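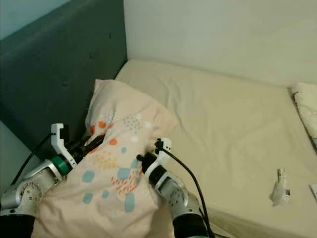
Open day at the Jotia range – notes from the trip

5 min read

30/09/2021

Back late, typing this up before I forget it all. Club minibus left at stupid o'clock, got there just as the gates opened. Jotia is the new target archery center out past the reservoir, built on what used to be a plant nursery. You can still see the old glasshouse footings along the side of the parking lot. Two of our juniors fell asleep on the way and had to be poked.

Check-in

Quick. Name, club, bow type, a sticker for your jacket. Recurve got green, compound got orange, barebow got a sort of beige that nobody could read under the lights. Anybody without a current membership card had to do the beginner session first, no exceptions. Fair enough. Coffee was free until ten and then it wasn't.

The indoor hall

Bigger than I expected from the website. Long and low, good even lighting, hardly any glare off the sight. Floor is rubber mat over concrete, nice on the knees if you shoot from a stool. Lanes are wide enough that a wheelchair archer and a standing archer can share a boss without anybody shuffling over. Two of our group shoot seated and both said the line was the best laid out they've been on. The shooting line is painted AND raised a hair so you can feel it with your foot or a wheel. One complaint – the raised strip stops short at the far lane, so if you get put there you're back to looking down.

Tactile sights for visually impaired shooters are kept set up on their own lane, no need to book ahead. Had a go with the blindfold on. Humbling. Hit the boss, missed the face, moved on.

Waiting area is tight. If they ever run a full competition in there, bow stands are going to be on top of each other. Hooks along the wall would fix it.

Outdoor field

Grass was soaked from the night before and they still let us shoot, which I was glad of. Safety netting behind the targets is new and properly tensioned. Wind comes across left to right from the gap in the trees and it is not gentle. Our compounds were aiming off into the red at the long distance and still drifting. If you're going in April for the spring shoot, take your heavier stabilizer weights and a rain jacket that doesn't catch the string. Mine did. Bruise coming up nicely.

Hard path runs all the way down to the target line, so the seated archers could collect their own arrows. At our place it's mud from October on. We should be asking for the same thing when the lease comes round.

The have-a-go

I got roped in to help. Long line, lots of families, one very serious grandmother who put three in the gold and then asked when the league started. They got through 200 people over the day according to the board by the door. Each person got six arrows, then off. Bit short if you ask me, but the line kept moving. Left handed bows ran out early and there was some grumbling. Bring more next time.

Trade tables

Only a few. Hirvonen had the biggest table, mostly strings and serving thread plus a rack of finger tabs you could try on. I bought a tab, medium, slightly stiff still. Bollosix were showing their new bow stand – folds flat, feet grip fine on the mat, less sure about wet grass. Price made me put it back down. Ferkix had arrow cases and a bin of odd fletchings sold by the handful. Our juniors cleaned out the pink ones.

No arrow shafts on sale anywhere, wich was a shame as I snapped one on the field and had to borrow.

The team shoot

Ran after lunch. Mixed teams, knockout, names out of a bucket. We put in 4 archers as two pairs. First pair went out straight away, outshot by a pair from the coast who had clearly done this before. Second pair won their first match on a shoot off, closest to the middle, and the line judge got the tape out to be sure. Then a bye, then the semi, where it all came apart in the wind. Level after two sets. Lost the third by a point, lost the fourth by a lot. Good shooting though, and the compound pair that beat them took the whole thing.

Scoring was on paper, read out loud and double signed. Slow but no arguments.

Food and so on

Baked potatoes, chili, a veggie option that had gone by one. Accessible restroom is inside the hall and there's a second one by the field, clean both times I looked. Signs to the field one are poor, I walked past it twice. Parking fine until late morning, then overflow onto the verge.

For next time

Club is thinking about booking an indoor block there over the winter. Prices are on the sheet I've left in the equipment shed. Have a look and tell me yes or no before the next meeting. Also whoever left a green bracer in the minibus, its in the lost property box.

Still need gas money from most of you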